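Home | Talks | Notes | Kit reviews | Contact

Speaker notes – Skirport bin picking package, what you get for the money
24 June 2026
by the Tarkinstead integration desk

Slot is 20 min plus questions. Don't run over like November.

OPEN. Who's got a bin picking job sitting in the too-hard basket? Hands up. Wait for hands. Most of you were quoted for one and walked away, I'd guess. So did we, twice.

What Skirport sell: software licence, gripper fingers, calibration plate, a box that talks to the arm controller. You bring the arm. You bring the bins. They say any of the big arm makers, we only tried KUKA so that's all I'll vouch for.

We are NOT resellers. Paid for our own trial licence, say this early, someone always asks.

What we wanted to know – can a two-person shop get it going without flying an engineer out. Short answer yes, with swearing.

SETUP. Allow 5 days. Brochure says one. Day one was all cabling and finding out the plug on the box isn't the plug on the arm. Holtaddale posted us an adaptor overnight, good on them, they're the local distributor and they answer the phone. Calibration took an afternoon once we stopped bumping the plate. Clamp your bins down before you calibrate! Sounds obvious. We did it in the wrong order and lost the morning.

Bench, two metal bins, clamps. Nothing fancy. You don't need the $$ fixture table in the catalogue, skip that page.

Test parts: plain long blocks, red and green. Picked them because they lie at any old angle and the fingers need to come in square to them. Cylinders are easier, mugs are harder. Start with blocks. 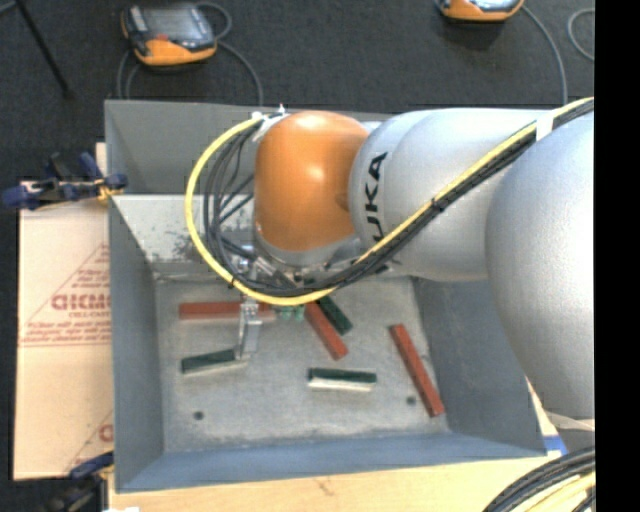
RESULTS. Total picks logged 1563 over the trial. Good ones in the middle of the bin, dull to watch, what you want. Trouble is the walls. A block hard up against the side and the planner dithers – backs off, comes in again, sometimes gives up and asks for help. There's a setting called wall margin. Default is way too cautious. Drop it a bit at a time and keep your thumb near the stop.

Second gripe, overlaps. Software goes for whatever it scores highest, not always what's on top. Drags the neighbour along. Patch came out during our trial and it got better, still not perfect.

Cable dress. SLOW DOWN HERE, this is the bit people write down. The kit comes with a hose-and-cable guide that we thought was useless on a smaller arm. Run your cables with enough slack for the last joint to go all the way round, then strap them, then run the full range at low speed and watch. Loop too big and it'll hang into the bin and sweep parts about. Too tight and you're buying a new cable. We re-did ours three times.

Pendants: label them. If you've got two cells close by you will pick up the wrong one. Ask me how I know. (pause, laugh hopefuly)

COST. Not putting the price on a slide, it changed while we were trialing it. Get a written quote from Holtaddale and check what's in the support line. First 60 days are included, after that you pay by the call or by the year. By the year is better if you're new to this.

Compare to Asante – their kit is dearer, nicer screens, you can't touch the grasp scoring at all. If you've got no programmer, go Asante. If you've got someone who likes to fiddle, Skirport.

WHO SHOULD BUY. Small batches, mixed parts, parts no shinier than painted steel. Running more than 50 part types? Talk to them first, the library screen gets slow and there's no search box. No search box!! In a paid product.

WHO SHOULDN'T. Food. Anything floppy. Anyone who wants it running by next week.

Questions likely – safety scanner (not included, budget for one), works offline (yes, licence checks in once a month), will we lend ours (no).

Handout is on the table by the door, settings list on teh back. Wall margin values are for our bins so don't copy them blind.

Last updated after the dry run, cut the bit on lighting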